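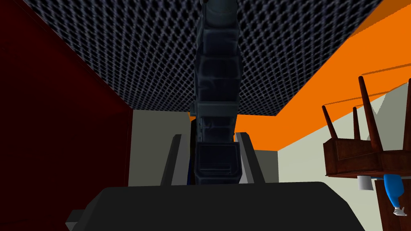 From: Niall Rutherford
To: evmont-choir list
Date: 2019-02-02
Subject: Re: [evmont-choir] Spring program, scores, and the Flurstead question

Hi all,

Sorry for the slow reply, been on trains. Answering Malathi inline and then a few other things at the bottom, please read as far as the bit on parking.

Malathi Pai wrote:

> Hello everyone,
>
> I've been through the cupboard and we have 35 copies of the Todorova
> in the old edition, the one with the green cover. Several are missing
> the last page. Eleni says the new edition has different bar numbers
> after the second key change so we can't mix them. Do we buy a full
> set of the new one, or photocopy the missing page (I'd want to ask
> the publisher first) and stick with what we have?
>
> Second thing. Flurstead have offered us the big hall for the October
> concert but they want an answer soon. It seats 700. Last year in the
> church we had 218 and it felt full. I'm worried we'd rattle around
> in there. On the other hand the church has no heat and no bathroom
> anyone wants to use.
>
> Third, can altos please stop taking the folders home. I have 6
> unaccounted for.
>
> Malathi

OK so.

> Do we buy a full set of the new one, or photocopy the missing page

Old edition, definitely. I've marked up mine over three concerts and I'm not doing it again. More seriously, the new one fixes a couple of wrong notes in the tenor (page 9, the F natural should be sharp, Boris has been singing it right by instinct for years) but we can pencil those in. I'll write to the publisher about the last page. If they say no, we share, one good copy between two for the last page only. It's mostly held notes anyway. Basses have the same pitch for eleven bars, you can manage without looking.

Pencil please. Not pen. I found a score with a phone number in ballpoint across the Sanctus.

> It seats 700

Right, this is the one that needs actual discussion. I went and sang in it last weekend, just me and Gilang, they let us in for half an hour before a dance class. Notes from that:

- Sound is dry. Much dryer than the church. You hear every consonant, and every person who comes off the consonant late. No hiding.
- From the back row I could still follow the words when Gilang sang at a normal volume. In the church you get soup past row ten.
- The balcony can be closed. They do this for smaller events and don't charge extra. Floor only would look a lot less sad with our numbers.
- Piano is decent. Tuned for the season, they said. The low end is a bit woolly.
- Risers are there but you have to ask for them, and they go in the day before, so no moving them on the night.
- Warm! Bathrooms!

Against: the dryness really is a problem for the slow movement of the Todorova, which depends on the chord hanging in the air after we stop. In that hall it just stops. Gilang thinks we can get round it by taking it faster, I think we'd need to sing the ends of phrases longer and stagger the breathing properly, which we are bad at. Would need work from now, not from September.

Also against, the cost, and I don't have a final figure. They quoted one thing on the phone and another in the email. Have asked again.

My vote is yes with the balcony closed. But I'd like to hear from people who don't like it. Eleni I know you had thoughts, you said something in the parking lot and I didn't catch all of it.

> can altos please stop taking the folders home

Altos, you heard. (One was mine. I am not an alto. Sorry, bringing it Tuesday.)

Other stuff, fast:

**Warmups.** Boris is taking them for the next few weeks while I'm away with work. He has asked for everyone to be there on time and to have eaten something. Don't argue with him about the humming one, just do it.

**Parking.** The lot behind Citel is no longer available to us in the evenings, they've put a barrier in. Street parking on the hill side is free after six. Please don't park across the dentist's driveway. He's been nice about it twice.

**Second sopranos.** We are short. Two leaving, one expecting, one has "a feeling she's really an alto". If you know anybody who can hold a line and read a bit, bring them. No audition for the first few weeks, they can just sit in and see if they like us.

**Recordings.** Eleni made practice tracks for the first two movements, each part louder on its own track. They're lovely. The link went out before the holidays, if you've lost it write to her and not to the whole list. The third movement is coming when she's over her cold, she says she currently sounds like a door.

**Latin.** We're going with the Italian style pronounciation again. So "ch" in coelis, not "ts". I know some of you learned it the other way in school. Whoever is doing "ts" in the tenors, we can hear you, it's one person and it comes out like a cymbal. In the dry hall it'll be worse.

**Order of program.** Still open. I'd put the Todorova second half and open with the three folk songs, as they settle people down and we know them. Malathi would rather end on the folk songs so everybody goes home cheerful. She may be right. The encore depends on which.

Flurstead want to hear by the end of next week, so replies to the list by Wednesday night please, even if it's just yes or no. Silence counts as a yes from you, I'm afraid, can't chase everybody.

Train's coming in, more when I have the cost.

Niall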